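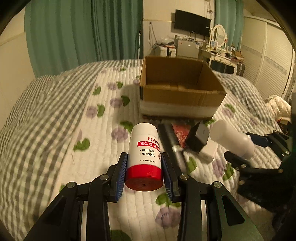
Margin note from whoever had the notebook last: heavy things go in first, everyone knows that, why are we still writing it down. Fair, except that everyone also knows to close the lid on the shampoo, and I have the stained pages from the spring to prove otherwise. So I am writing it down.

November, packing notes, entry 4. Bedroom again. Still one carton, still the small mixed stuff that doesn't belong to any category except "was on the dressing table."

Carton empty: 975 g on the kitchen scale, tape included. Preltell charges by the step and the next step up is a cheerful little robbery, so the weight matters more than it should. Packed to the first stage it came to 1870 g. Good. Then I remembered the charger. Not weighed since.

Order tried today:
Boxes first, flat against the wall of the carton.
Dark heavy lumps opposite, to balance.
Bottles upright, caps up, last to go in.
Bags and packets wherever there is a hole.

Bottles are the argument. Farnside's sheet says lay them down in pairs, which I suspect was written by someone who has never owned a pump dispenser. Upright takes more height but I can see every cap, and a cap I can see is a cap I have probably tightened. Tall ones first, then the short ones around them. The one bottle of Bisadent goes in a bag by itself whatever position it's in. We have all met Bisadent on a sweater.

The bed is a poor bench. It's the right size and it's free, and everything you put down on it slowly rolls toward the dip you made with your knee. A carton wants a flat bottom under it while it's being filled or the load settles to one side and you don't find out until you lift. Next time, a tray or the big cutting board under the box -- ask before taking the cutting board. 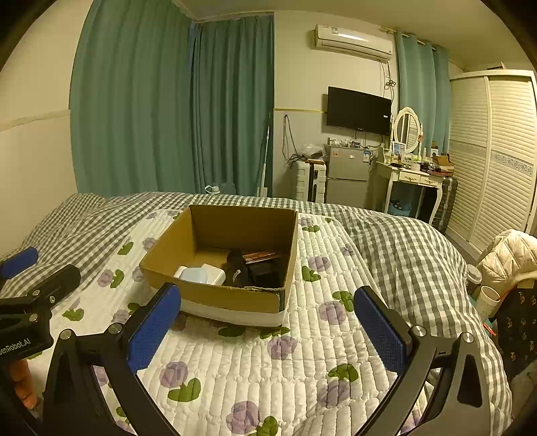 Weight balance still isn't right and I'd like to fix it before the Mosoti boxes, which are bigger and will punish us more. My habit is to fill the two ends and trust the middle to sort itself out. The left is the tidy end: white box square to the world, the rounded pale blue thing tucked in front of it. The right is where I stopped thinking. Strap or fabric thing, black block, and then the flat reddish packet dropped on top of the lot, in the far corner, like a hat. A flat thing should go down the side, where it takes up next to no room and stops the block from sliding. On top it just travels.

Torn edge on the near wall, by the right corner. Wants a strip of tape before anyone carries it by that side.

To do:
Redo the right end, packet down the side.
Weigh again with charger in.
3 strips of tape across the bottom, not 1 and optimism.
Find out whether Preltell counts the bulge when the flaps don't meet.

Flaps don't meet, by the way. Tomorrow's problem, or whoever writes in the margin can have it.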